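Carnby stopover: is 5 hours enough to reach Drirkilthorpe?

railpass_ned
Arriving Carnby International at 11 in the morning, onward flight leaves 5 hours later. Separate tickets, carry-on only. I would like to see the old harbor at Drirkilthorpe. The timetable gives 38 minutes each way on the airport line with a change at Kostton. Has anyone done this in February?

tarmac_lizard
Done it twice. The published time assumes the cross-platform connection at Kostton. If the inbound train is more than a couple of minutes late, the harbor train goes without you and the next one is half an hour behind it. Budget an hour each way. Subtract immigration, security and a boarding cutoff and you have maybe an hour and a half on the ground. Feasible, thin margin.

gatechange
I disagree with "feasible." Separate tickets means no protection if you miss the second flight. February is also when they do track work on the Kostton section and substitute buses. Stay in the terminal or book the later departure.

tarmac_lizard
Track work last winter was nights only. Check the operator notice page the week before. It's usually accurate. 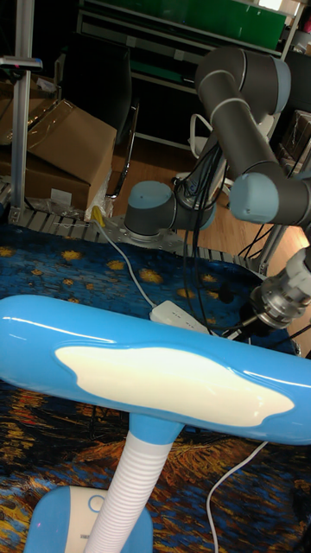 If the notice page shows buses, drop Drirkilthorpe and walk around Kostton instead. It's one stop from the airport and the covered market is open until late afternoon.

mossy_kerb
Alternative: the Du Plessis coach. Direct from the arrivals level to the harbor, no change, route 266. Slower on paper than the train but the variance is lower. Pay by card on board. Returns leave from the stand behind the ferry office, and the signage for that is poor.

gatechange
Route 266 uses the ring road. Between school closing time and early evening it can lose a lot of time there. His return would fall right in that window.

mossy_kerb
Then coach out, train back. The return connection at Kostton is looser than the outbound one.

railpass_ned
Thanks. Are day tickets valid on both?

mossy_kerb
No. The zone ticket covers the trains only. Du Plessis sells its own fare.

tarmac_lizard
One correction to my earlier post: carry-on only saves you the baggage hall, but transit passengers leaving the airport still use the main immigration line. No fast lane unless you are flying business. I had 100 people ahead of me on the second trip and it moved steadily.

gatechange
Which supports staying airside.

railpass_ned
Decision: coach out, train back, hard turnaround time set before I leave the terminal. If immigration is slow I get off at Kostton and skip the harbor.

tarmac_lizard
You can't get off at Kostton if you take the coach. 266 doesn't stop there.

railpass_ned
Noted. Train out in that case.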